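1/ Gold woke up this morning at 2645, had a wobble at the London open and has spent the rest of the day pretending it meant to do that. A few notes while I wait for the American desks to finish breakfast.

2/ The dip was a dollar story, as it nearly always is. Two-year yields nudged up overnight, the dollar nudged up with them, and metal got sold by people who were, I suspect, mostly selling it to each other.

3/ What I find more interesting is that the dip got bought. Not bravely. More the way you pick up a tenner off the pavement, after a good look round. But bought.

4/ My level on the upside is still 2693. I have been saying 2693 since March and it has been wrong in both directions, so at least I'm consistent. A daily close over it and I'll stop moaning. An intraday poke through it doesn't count, and no, I won't be taking questions from the people who bought the last one.

5/ RSI on the daily is 51. If you wanted an indicator to shrug at you, there it is.

6/ Tahira Khokhar's note at Jatine has the market "constructively undecided". I've read it twice. I think it means she'd like to be long but would prefer it if someone else went first. Same, Tahira.

7/ Vratislav Bartoš at Halás takes the other side and wants to sell every rally until the central bank blinks. He was very right about this in the spring and has mentioned it at every opportunity. I'd have more sympathy for the view if his stop weren't so far away that you'd need a packed lunch to reach it.
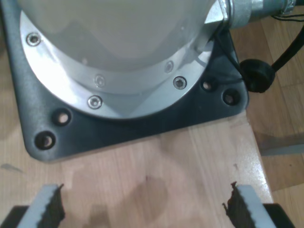
8/ Silver, briefly. Silver did what gold did, only louder and with worse manners. The ratio has gone nowhere all week. I keep being told that silver is about to "catch up", usually by someone who already owns rather a lot of it.

9/ The options market is half asleep. One-month vol is drifting lower and the skew towards calls has thinned out. Somebody did lift a decent lump of upside through Ernow just before lunch, which got the chat rooms going for 27 minutes. Then everyone remembered it could be a hedge and went back to arguing about sandwiches.

10/ Thursday is the one that matters. Inflation numbers at half one, our time, then two Fed speakers in the afternoon who will say they depend on the data, having just been given some.

11/ Soft number: dollar gives back this week's gains, gold has a proper go at 2693. Hot number: we're back under this morning's low before the kettle's boiled and I get a smug message from Vratislav.

12/ A number bang on forecast: both sides claim victory and the price moves four dollars. This is my base case, sadly. It doesn't sell subscriptions.

13/ Position, for those who ask every time: small long from just above the low, stop under it, half size. The other half of the size is sitting in the building society being sensible.

14/ Someone's asked about the Pinau piece calling for a "generational breakout". That's the third generation this year. They grow up so fast.

15/ Back after the US open if anything happens. If you don't hear from me, assume 2645 and a biscuit.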